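How to Add a Two-Arm Robot to an Assembly Bench Without Losing the Crew
Posted by Oluf Lund, Apr 23, 2020

This guide covers the staffing side of bringing a robot into hand assembly work. It assumes you have already picked the equipment and have a first task in mind. The steps follow what we did at Molluvier, where a small crew puts together molded display stands and frames, and where the Gollano line got its first two-arm cell in March.

You will need a written task list, one shift lead with time set aside, and access to whoever maintains the robot.

Step 1. Write down the job as people do it now

Sit at the bench for a full shift and record each task in the order it happens. Include the small ones: turning a part over, pressing a tube until it seats, setting aside a panel with a bad edge. These rarely appear in the work instruction, and they are where most of the training time goes. Our list for one frame ran to 70 lines. The work instruction had 18.

Have the assemblers read the list before anyone else does. Ours corrected the order of several tasks and added two that I had missed.

Step 2. Split the list

Mark each line with P for person, R for robot, or B for both. Holding and positioning usually go to R. Judging a surface or a fit stays with P for now. Expect the B group to be the largest at first — it will shrink as the crew gets used to the cell.

Do not mark a line R only because the vendor showed it in a demo. Run it on your own parts.

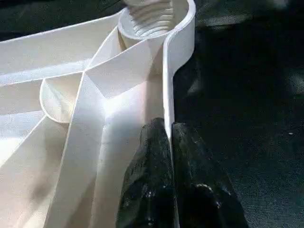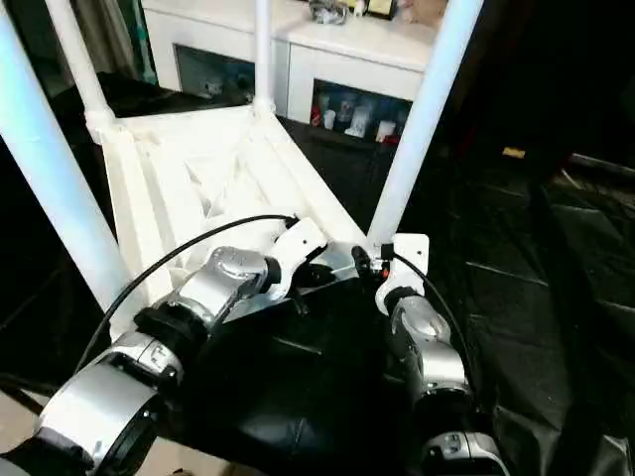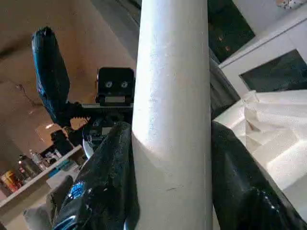

Step 3. Rewrite the job descriptions before the robot starts

When holding work moves to a machine, the person who used to do it needs a new description of the day, in writing. At Molluvier the title stayed "assembler" and the pay grade went up one step to cover the checking and the restart duties. The checking is real work. A part like the white frame with the diagonal ribs and triangular pockets, with posts coming off it at different angles, has to be looked over at each joint, and the cell operator signs for that. A thin-walled piece held by its edge needs a different check: the operator looks at the wall on both sides for marks and bending after release. Put each of these on the sheet by part name.

Also state what the operator is not responsible for. On our line, that means gripper replacement and any change to the arm program.

Step 4. Train in pairs

Put one experienced assembler with one person who is comfortable with the controls. Let them run slow cycles together for the first week and swap places at each break. The assembler learns to stop and restart the cell, and the other person learns what a good part feels like.

Keep a paper log at the cell with three columns: time, what stopped, who cleared it. We tried entering stops in Drivport directly and half of them never got written down. The shift lead now copies the sheet into the system at the end of the day.

Step 5. Set the pace last

Leave the daily target alone until the log settles. We held ours at 286 frames for the whole of the first month, the same as before the cell, and changed it only after the crew had seen the numbers. If you raise the target on day one, people will work around the robot to reach it.

Step 6. Review the split

After 3,000 cycles, go back to the list from Step 1 and mark it again with the same people. Several of our B lines moved to R. Two R lines moved back to P, both involving tubes that had to be turned while being pushed in. Vestergaard, who leads the evening shift, asked for a third to come back and we are still testing it.

Keep the old copies of the list. New hires at the cell read them during their first week, along with the current one.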